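Robot Programming Lab, Handout 6
Teaching by demonstration: hand-held gripper and remote control
Prepared by Seon-mi Song, with corrections from Jairo Zapata
Revised June 7, 2019

Please read this handout before you come to the lab. In the last session we moved the arm with written commands. Today the arm will learn a motion from a person, and the person is you.

1. Two ways to give a demonstration

In the first way, you hold the gripper tool in your own hand and do the task with it. The camera is mounted on the tool, so it sees the table from the same place as the robot will see it later. You feel the weight of the part and you feel when the fingers touch the table. Most students become comfortable with it in one session.

In the second way, you stay at the desk and drive the arm with the remote control. The motion is slower, and there is a small delay between your hand and the arm. The good side is that every motion you record is a motion the arm can really do. With the hand-held tool it is easy to turn the wrist more than the arm permits, and such a recording must be thrown away.

Han-gyeol Heo asked in March which way is better. My answer is that it depends on the task. For picking and placing on a flat table I prefer the hand-held tool. For work close to the limits of the arm, I prefer the remote control.

2. What one recording contains

One recording is called an episode. It begins with the fingers open and ends with the fingers open. Inside the episode we save the camera images, the position of the tool, and the opening of the fingers. The Clelto recorder makes a new folder for each episode, and you should not rename the folders.

An episode at our usual speed has 360 images. If yours is much longer, you were probably thinking in the middle of the task. Please decide the path first and then record.

3. Approach

The approach is the part where students lose the most quality. Keep the fingers wide open until both of them are beside the part. Come down at a slant, so that the camera can see the space between the fingertips. If you come down straight, your own tool may hide the part.

Do not correct the position many times near the table. The model will copy these small corrections also, and the arm will shake before it grasps. When you miss, open the fingers, go back up and finish the episode as a failed one. Mark it with the letter F in the log.

Watch for reflected light on the table. A shiny place moves in the image when the tool moves, and the model can take it for an object. It helps to record the same task from several starting positions.

4. The shared set

The class set now has 2129 episodes. Kyung-tae Noh checked all of them by hand, and I thank him for this patient work. The main errors he found were fingers closed too early and a start position that was always the same.

5. Work for this week

Each pair records 16 episodes of the placing task, half with the hand-held tool and half with the remote control. Change the start position each time. Write in the log who was holding the tool, because two people never move in the same way.

Then train the small model on the Hakala computer and compare the two halves. I expect one page with your opinion and one plot. It is fine if the result is bad, but please explain what you think was the cause.

Su-bin Ji keeps the key of the tool cabinet. Return the tool with the fingers open and put the battery on the charger.
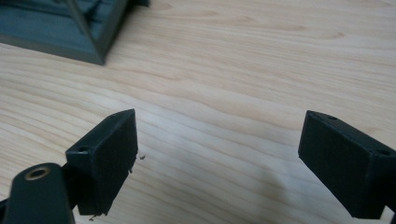
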